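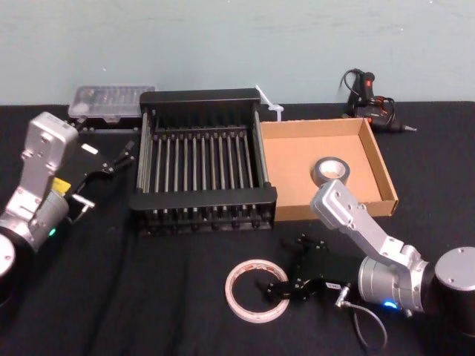 Keltham researchers train software to pick out coughs in noisy rooms

Computer scientists at Keltham have written a program that can tell a cough from other everyday sounds and judge whether it is dry or chesty, using nothing more than the microphone in an ordinary mobile phone.

The program, called Mulus, was built over two years by a group in the university's computing department working with a GP surgery in nearby Furkham. It listens for short bursts of sound, throws away anything that does not have the shape of a cough, and then sorts what is left by pitch, length and the pattern of the breath that follows.

To train it, the team collected recordings from 115 adults who agreed to keep a phone by the bed overnight. Many of the recordings had a television, a dog or a snoring partner on them, and these were left in on purpose. Earlier programs of this kind were mostly trained on clean recordings made in quiet rooms, and their results dropped sharply when they were tried in people's homes.

In the final test, Mulus was played 991 clips it had not heard before. Two nurses had already listened to the same clips and labelled each one. The program gave the same label as the nurses for 715 of them. Most of its mistakes came from throat clearing, which it often took for a dry cough, and from clips in which two people coughed close together.

The group says that score is not good enough for use in a clinic, and there are no plans to offer Mulus as a way of finding out what is wrong with someone. Its first use is likely to be as a diary. People with long-term chest conditions are often asked to note down how much they cough at night, and the surgery found that these notes were patchy, mainly for the simple reason that patients were asleep.

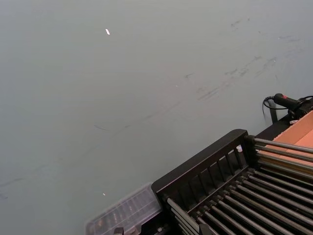
A trial version of the diary produces a chart each morning showing the number of coughs in each hour of the night. Patients can choose whether to share it with the surgery. The sound itself is processed on the phone and wiped once the count has been made, so no recordings leave the house. An older version sent clips to a server at Keltham, but several people dropped out of the study over this and the design was changed.

Battery use remains a problem. On some older phones the program ran the battery flat before morning unless the phone was plugged in, and the team is working on a lighter version that only wakes up when a sound passes a set level.

Cronin, a software firm based in Furkham, has taken out a licence to develop the diary further and will pay for the next round of tests. These will include children for the first time. Children's coughs are higher and shorter than adults', and the present version misses a large share of them.

Recruitment for the new tests opens in June. Families registered with the Furkham surgery will be contacted by letter, and those taking part will be asked to use the program every night from Sunday to Sunday, then again a month later. The group expects to publish its results, along with the program's source code, once both sets of recordings have been checked.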